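Hard water, low temperatures and the economics of a shared laundry

June 26, 2020

Livilport has some of the hardest water on its stretch of coast, and the textile care adviser at Barnent has spent most of her working life dealing with the results. She advises the operators of shared laundries in apartment blocks, and asked that her name be left out so that she could speak freely about suppliers.

Her starting point is dosing. "People look at the dirt and pour accordingly," she said. "The dirt matters, but the hardness of the water matters more. If the builder in the powder is used up on calcium, there is little left to hold the soil in suspension, and it goes back on the cloth. That is where the grey comes from." 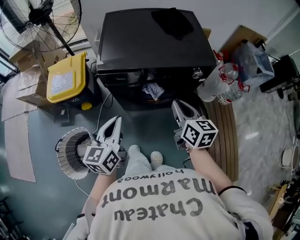

A reader in one of the blocks wrote in before the interview to ask whether softening the supply to the whole building would settle the matter. The adviser does not recommend it in most cases. A central softener needs salt, space and a service contract, and residents who have used the same dose for years rarely reduce it. The excess then stays in the fabric after the rinse. She prefers a fixed dose printed on a card above each machine, in millilitres, for a half load and a full one.

On temperature she is less strict than she was. Modern enzymes work well at 30 degrees and ordinary clothing seldom needs more. Her reservation concerns the machine itself. "Run everything cool and you get a film behind the door seal and in the drawer. One empty cycle at 60 or above each month deals with it. It should be in the maintenance plan, with a date and a signature."
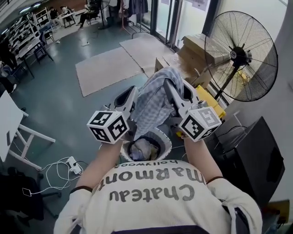
The maintenance plan is also where she finds most of the avoidable cost. Barnent reviewed 51 laundries last December, and the commonest fault was a blocked drain filter. A blocked filter lengthens the pump-out, leaves more water in the load and passes the expense on to the dryer. In one block managed by Willems, clearing the filters every 7 days removed the need for a second spin.

Spin speed is the other point she returns to. At 800 revolutions per minute, cotton towels come out carrying a good deal of water that a faster spin would remove at far lower cost than heat. For creased shirts and woollens she accepts the slower setting. Cetudex, which supplies meters to several of the blocks, recorded 1,885 cycles for her in a single building, and the majority had been left on whichever speed the previous user chose.

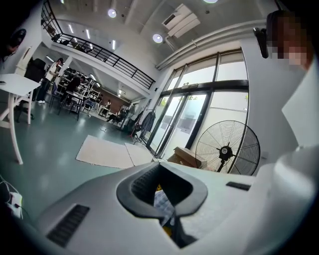 Willems takes a different view of the remedy and would lock the machines to a few set programmes, on the grounds that printed advice is ignored after the first month. The adviser has no objection for towels and bedding. She would keep one machine in each room unlocked for delicate items.

Asked what an operator with a small budget should do first, she suggested a packet of hardness test strips. "Test at the laundry tap, in the morning, before anyone has run a load. Then read the table on the detergent box. Most of them have it on the side panel, under the stain advice."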